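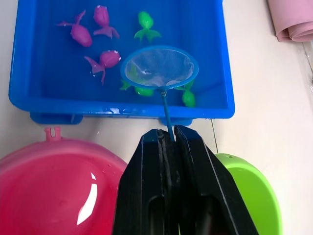 Figure 4. Toy goldfish in a blue plastic tray holding a shallow layer of water.

4.2 Do water tables build early number sense?

Claims for water play outrun the evidence. The Dulcombe survey is often cited as showing that preschoolers with regular access to a water table sort and compare objects earlier than their peers. Its 3,000 responses came from parents, who were asked to recall play habits up to two years back. We doubt that such recall can bear the weight placed on it.

The Flekedville trial is better designed but small. It followed 15 children for 5 weeks, and the gain on the Nowicki sorting task disappeared once age in months was entered into the model. The authors mention this only in a table note. An attempt to repeat the work at Stendcombe used dry bins as a control and found no difference between groups.

None of this shows that water play is useless. It may well keep children at a task longer, but time on task was not recorded at either site.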